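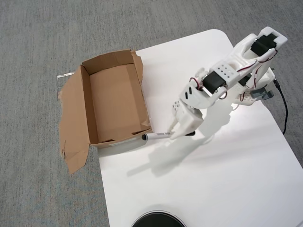 Gifty Osei
Office and supplies, Ghorbani (the Druvovton one, upstairs)

Right, so it's May and I have finally started on the whiteboard markers, which I have been promising to do to anyone who'd stand still long enough to hear about it. Settle in, this is going to be a few posts.

For anyone new, we run drawing and lettering classes for grown-ups, and over the years every room has built up its own little colony of pens. Drawers, window sills, mugs, the pocket of the good apron. I counted the lot last winter because I'm like that, and we had 1,215 pens and markers across the whole floor. For a place with 67 people on the books!

So the plan is one open cardboard box on the white table, and every marker goes past it. If it writes, it goes in. If it doesn't, it goes to the tub under the sink for the recycling run. I thought about buying proper plastic organisers and then I remembered how that went with the ribbon.

A word on boxes, as I've become a bit of a bore about them. You want one that's low enough to see into and not so big that it becomes a second junk drawer. Leave the flaps up while you're filling it. The Tellard paper boxes are lovely and sturdy if your printer people will part with them.

How I test a marker: cap off, a squiggle on scrap card, count to 5, another squiggle. If the second one's fainter than the first I put the cap back on and lay it flat overnight before I give up on it. Lying flat does wonders for some of them. Please don't store them nib up in a mug, I beg you, it's the mugs that got us here.

Bijan Mahmoudi (lettering, back room) has asked me to say that the fat-nibbed ones are his and are to be kept separate. Noted, Bijan. I've written your name on a bag and everything.

Colours: black ones get their own box, no mixing. I know it looks nicer with a bit of everything but we go through black faster than all the rest put together, and I'd like to be able to glance in and know whether it's time to order. Grudport do them by the carton and they've always been good to us about delivery up the stairs.

Up to almost 220 sorted by lunch, which I'm very pleased with, considering I stopped twice for tea and once to have a long natter about carpet. (We're keeping the grey. It hides everything.)

Oh, and if you've got one of ours at home in a coat pocket or down the side of the car seat, just bring it back next time you're in, no questions asked, and pop it on the table by the box. I'll do the squiggling.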